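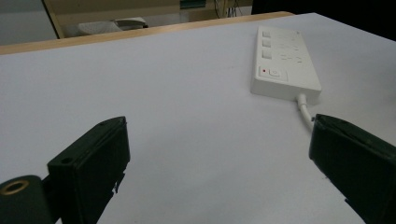
Mỹ Cao wrote to ask whether the Zirusel hand tool could be set up by one person on an ordinary table, or whether the wall bracket had to be fitted first. One person can do it. The bracket is sold separately and is only needed for storage.

4. Setting up for table work

Section 4 covers the hand-held Zirusel with the standard two-finger set. If you have the Marnolum fingers, read the leaflet packed with them before step 3 and use the torque figure printed there.

Before you start

You will need the hand tool, the charged battery, the memory card, the hex key from the lid of the case and a flat table with some clear space on it. Choose a plain, matt top if you can. Glass and polished surfaces reflect the ceiling lights and the tracking is worse on them.

CAUTION: Keep fingers, sleeves and hair away from the gripper while the trigger is being tested. The fingers close with enough force to pinch.

4.1 Fitting and checking the fingers

1. Switch the tool off and take the battery out.
2. Slide each finger into its mount until it stops. The left and right fingers are different shapes and will not seat fully if they are swapped.
3. Tighten the mount screws with the hex key. Stop when the screw is firm.
4. Squeeze the trigger slowly. Both fingers should move the same distance and meet at the tips.
5. Let go. The fingers should open fully without sticking.
6. Look along the inner edges for torn or loose material. Light scuffs on the upper faces do no harm. If a fringe of torn material gets in the way of the grip, change the pair. Always replace both fingers together.
7. Put the battery back.

Note: The fingers are dark. On a dark table top the software may lose the tips, and you will see the "Finger lost" message. Move to a lighter surface or put down a sheet of plain paper.

4.2 Setting the camera view

1. Turn the tool on and wait for the steady light.
2. Open the Kisstead app and choose Live View.
3. Hold the tool over the table as you would to pick something up, with the trigger released.
4. Check that both fingertips show in the lower part of the view, one on each side, with clear table between them. If one tip is missing, loosen the camera collar, turn it until both tips show and tighten it again.
5. Set the exposure to Auto for the first session. With Auto turned off, start at 800 and lower the value if white objects lose their edges.
6. Press Save View. The setting stays with the tool until the fingers are changed.

4.3 First task: a small switch

Light switches, power strips and small push buttons make good first objects, as the tip has to land in one place. Use a power strip with rocker switches on the top face.

WARNING: Unplug the power strip at the wall and disconnect anything plugged into it. Never put the gripper tips, or any other part of the tool, into or across an outlet. The fingers are not insulated.

1. Lay the strip on the table with its cable away from your hand.
2. Press Record.
3. Bring the tool in slowly from the front, with the fingers open.
4. Close the fingers, then lower the tips on to the raised side of a switch and press until it tips over.
5. Lift the tool clear before moving sideways.
6. Return to where you began and press Stop.

Make 9 recordings at this stage and play them back before going on. Check that the switch can be seen until the tips are close to it. If the strip slides when you press, hold it down with the two rubber pads from the accessory bag.

Note: White switches on a white housing are harder to see than they look from where you are standing. A side lamp gives each switch a shaded face and usually helps more than a brighter room.

Watch the cable. A thick one can lie under a finger without your noticing it, and the tool may catch it on the way out. Move it aside between recordings.

4.4 Card and battery

The card holds up to 99 recordings. The counter in the app turns amber when three places are left. Copy the files off and use Erase Card in the app; do not delete them on a computer.

Stop and recharge when the battery symbol shows one bar. A low battery does not damage a recording, but the last one may not be saved.

4.5 If something is wrong

Fingers do not meet: repeat 4.1 from step 1, and check that each finger is on its correct side.

Picture is tilted: loosen the camera collar, straighten it and save the view again.

App cannot find the tool: turn the tool off, close the app, then turn the tool on first.

Trigger feels rough: stop using the tool and contact Venter service. Do not oil it.

Section 4 last revised August 2018. For wall storage and the bracket, go to section 5.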